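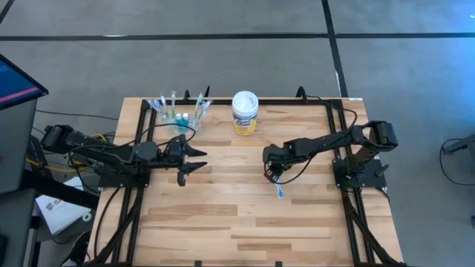

Ekaette Odukoya wrote in to say that every vacuum sealer she has owned was going to pay for itself, and every one of them ended up in a yard sale with half a roll of plastic still inside. She wanted to know why the Gowda 537 would be any different.

It may not be. We sell the thing, and we'd still ask you to look at your grocery receipts before you look at the sale price.

Gowda 537 Countertop Vacuum Sealer
Sold by Skaladmont Kitchen Savers
Price: $96
Availability: In stock
Warranty: 2 years, parts and labor

Does it save money?

The pitch for a vacuum sealer is always the same. Buy the family pack of chicken, split it up, seal it, freeze it, and watch the savings roll in. The maker's own brochure has a chart of this with a line that only goes up. The chart assumes you buy meat in bulk every week, that the bulk price is always lower, and that you never throw out anything you sealed. We don't know anyone who shops like that.

What we will say is that sealed meat holds off freezer burn longer than meat in a zip bag, and that if you already toss a couple of gray pork chops a month, you are losing real money. If you don't, a roll of freezer paper and some tape will do you fine, and we sell that too, for a lot less.

Check the unit price as well. The big pack is not always the cheap pack. Our local store has marked family-size ground beef higher per pound than the small tray more than once, with a bright yellow tag over it.

What's in the box

Sealer with attached cord
One starter roll, short
Hose for canisters (canisters not included)
Spare foam gasket
Printed guide

The starter roll is the part that bugs us. You'll go through it in one afternoon, and then you are buying bags.

Bags are the real cost

Gowda would like you to buy Gowda bags. They're fine. They are also the most expensive bags that fit. The Pateo 200-count box of quart bags works in this machine and so do most textured bags of the same width. Smooth bags do not work, whatever the listing on some other site tells you. Air has to have a way out, and on a smooth bag it doesn't have one.

You can wash and reuse a bag that held bread or dried beans. It gets shorter each time you cut the seal off. Don't reuse one that held raw meat or fish. No bargain is worth that.

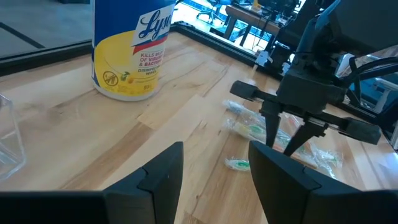 Rolls usually come out cheaper than pre-cut bags if you cut them yourself and cut them tight. Most people cut too long, out of nerves, and give the savings right back. Leave three inches above the food and you'll be okay.

How it works in daily use

Lay the open end of the bag in the channel, close the lid, press both corners until they click, and push Seal. The right corner needs a harder push than the left. That's true of every unit we've opened, so don't send it back for that.

There's a Moist setting. It runs the heat a little longer and helps with marinated meat, but it won't save you if there is a puddle at the top of the bag. Freeze soup in a tub first, pop out the block, and seal the block.

The Gentle button is for berries and rolls. We found it not very gentle. Freeze berries on a tray before you bag them.

Let the machine rest between seals when you have a big pile to do. The guide says twenty seconds. We'd go longer, having tripped the heat cutoff by following the guide.

How it compares

Cilell makes a cheaper sealer with a thinner heating strip. It works, and if you seal a few bags a month, it's probably the better buy. The Gowda's wider strip matters more for people who hunt, garden, or split a side of beef with a neighbor. Neither is quiet.

The "regular price" question

You'll see this model elsewhere with a high list price crossed out and a countdown clock next to it. Uchenna Danladi, who does our buying, has watched that clock restart since February. Ours is $96 today and was $96 last month. If we ever lower it, we'll lower it, with no clock.

Returns

Send it back within thirty days if it's clean and you have the box. Opened bags and rolls can't come back. You pay return shipping unless it showed up broken, so add that in when you decide whether to take the chance.

Replacement gaskets are listed on the parts page. Order the one marked 537, as the older gasket looks the same and leaks.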